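Anyone running the Droltau arm kit on a tabletop? Worth the money?

glenys_s
So our makerspace is looking at the Droltau kit, the one with the two-finger gripper and the teaching software. Price I got was $438 a month on the lease plan, which made me gulp a little. I teach the Thursday evening group and I'd love something they can show a task to and have it repeat, without me writing code for every single move. Has anybody lived with one for a while?

mitiku.w
We've had ours since April and I like it a lot! Setup took me an afternoon. The teaching part is the good bit: you guide it through a pick, save it, do it again with the stuff moved around. After 4 or 5 goes it gets pretty sensible about soft shapes. Toy food is great for this, by the way, cheap and all kinds of awkward.

blackburn_d
Going to be the grump here. I had the Droltau on trial and sent it back. Arm's fine, no complaints. The software logs you out in the middle of a session, and support took 3 days to answer me. For that kind of money every month I want a phone number. I went with Mapplebeck and yeah, it's uglier, but somebody picks up when I call.

mitiku.w
@blackburn_d was that before the update? I haven't been logged out once since then. Support is slow, I'll give you that.

blackburn_d
After. Maybe I'm just lucky.

beryl_crab
What about round things? We do a lot of sorting demos for families and our old Harcombe gripper would shove a ball clean across the table before it closed on it. Kids loved it, I did not.

mitiku.w
Round is okay if you come straight down and go slow. Long curved things are harder than you'd think, the angle of the fingers matters so much. I spent way too long on one banana (I see it when I close my eyes now). My layout is dead simple: white table, a drawer unit with the top drawer pulled out, a basket on top of that, and food lying around.

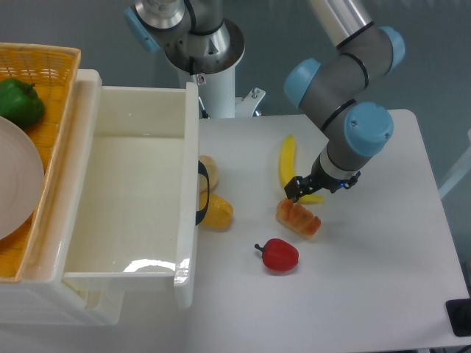 Re: lease or buy?

nafula_chege
Jumping in on price. Ask them about buying outright, they don't put it on the site but they quoted us. If you're keeping it more than a year the lease is a bad deal in my opinion.

blackburn_d
Finally something we agree on.

glenys_s
Oh that's useful, thank you! Emailing them tonight. @mitiku.w would you share your saved picks if we do get one?

mitiku.w
Sure, message me. They'll need redoing for your table height though.

Related threads
Ovum starter arm: first impressions
Mapplebeck support hours, has anyone tried weekends?
Gripper pads that don't leave marks
Selling: Harcombe gripper, lightly used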